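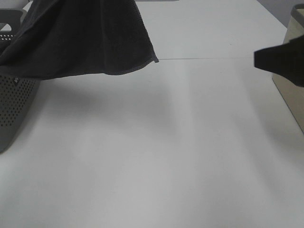 2 min read

Flirnetti users list
Subject: Re: Towel cell, fixed camera drifting out of line
12 Feb 2023

Hello all,

Thanks for this, it's a problem I love talking about!

> We run the Mosoti towel job on a white table, perforated grey
> basket to the left, beige fabric bin to the right. Picks were fine
> until December. Now the arm closes short of the cloth near the
> basket rim. Recalibrating helps for a day and then it's off again.
> Is it the camera or the arm?

Neither, I'd bet. We had the same trouble on our cell at Clostbridge and it was the table. Ours is two panels as well, with a seam across the far side, and one panel had crept up by 2 mm. Our calibration board sat right over the join, so every run baked in a slightly different tilt. Put a straight edge over the seam before you touch any software. Then shim it, tighten the 4 bolts underneath and calibrate with the board wholly on the near panel.

Second thing, the lights. A plain white top is lovely for picking out a charcoal towel, but a hanging one throws a soft shadow and our old threshold took that for cloth. I dropped the exposure to 35 on the Rusell camera page and the mask cleaned up beautifully. Your number will differ, so try it with a towel held up over the table as well as one lying flat.

Do stick tape corners down for the basket too. A fabric bin can get nudged out of place just as easily, so mark both.

After all that we ran 100 towels without a short pick, and I was grinning all afternoon. Please post your seam reading when you have it, I'm dying to know!

Cheers from the Clostbridge cell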